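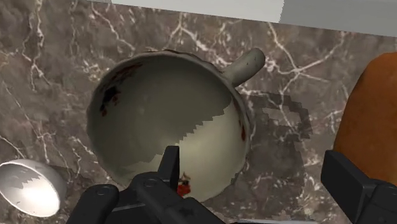 Sim-trained grasp scoring is back on the agenda, and this month it came with a proposal attached. Brudholm wants us to replace the hand-tuned grasp ranker in the tabletop stack with a learned one called Lalluvance, trained entirely on rendered kitchens. The pitch deck says the renders are "visually rich," and in places they are. The marble countertop has more veins in it than any counter I have ever eaten at, and somebody took the trouble to put reddish-brown stains on the inside of the mug. Then look at the shadow of the handle, which comes down on the stone in stair steps. The line between light and dark inside the mug does the same thing. If you hand a network a few million pixels like that and ask it where the rim is, I would like to know which edges it has decided to care about.

Igor Czerwiński ran the comparison, and he ran it fairly. The old ranker and the new one each got 200 simulated trials with the same planner and controller, the same wrist camera model and the same set of mugs and bowls. Lalluvance came out ahead, 133 successful lifts against the old ranker's 121. That is a real difference on paper and I am glad to see the table published on the wiki with the seeds beside it. I am less glad about how quickly "ahead in sim" turned into "ready for the bench" in the meeting notes.

My first complaint is the success test. The evaluator marks a lift as good when the object's center has risen a set distance above the counter and stays there until the timer runs out. It does not ask how the object is being held. Igor pulled the replays and found 4 "successes" where the mug was hanging off one fingertip at an angle that would have emptied it onto the floor. With contact friction set as generously as it is in our config, a mug will hang there until the cows come home. Take those out and the gap narrows. I don't know by how much, as we haven't gone through the old ranker's replays with the same eye. We should.

My second complaint is the view from the wrist. Looking straight down into a mug, you get a big round opening and very little of the outer wall, and our own fingers are in the picture the whole time. The old ranker deals with this crudely. It masks out the gripper using joint positions and the hand model, fits a circle to what's left, and proposes pinches across the rim. It's ugly code and I wrote a fair part of it. But when it fails, the log tells you which step failed. Lalluvance takes the unmasked image and gives back a score. Bronisława Marciniak tried painting the gripper pixels flat gray before inference, a change that ought to make no difference if the network is looking at the mug. The top-ranked grasp moved in more than half of the images she tried. Her write-up is careful to say this doesn't prove anything, because a flat gray blob is also something the network never saw in training. Fine. It still makes me nervous about a hand with scuffed fingers, or the new fingertips, or a cable tie in the wrong spot.

Third, calibration. The sim camera sits exactly where the config file says it sits. The Walczak mount on the bench arm does not, and we all know it, as we have all been in there with the hex key. A ranker that was trained with a perfect camera pose will tell you a perfect grasp for a hand that is somewhere else. Brudholm's answer is that they randomize the pose during training. I asked for the range. The range is smaller than the correction I applied to the bench arm in November.

To be fair to the other side, the old ranker has had an easy ride. It has 628 lines of special cases, and every one was put there to make a particular demo work. It does badly with anything that isn't round. It falls over when two objects touch. Grarkham dropped their own version of the same idea and have not looked back, if you believe their blog. I partly believe it.

What I've asked for before anyone changes the default:

Rerun both rankers with friction turned down and a tilt check added to the evaluator. Igor has a branch with the tilt check already and it needs a reviewer.

Put a deliberate error into the camera pose, step it up, and plot where each ranker gives out.

Rerun Bronisława's masking test with the network retrained on masked images, so that we are comparing like with like.

Turn on shadow filtering in the renderer and score the same scenes again. It costs some render time. If the numbers don't move, I will stop bringing up the shadows.

Then bench trials, on real mugs, with the old ranker one flag away. The flag is grasp_ranker in the tabletop launch file and it currently defaults to "classic." Please leave it there for now, including on the demo machine, where I found it switched last week.

Replays and both configs are in the shared results folder. Comments on the evaluator branch are wanted by 31 March 2023. After that Igor merges it, whether or not the rest of us have read it.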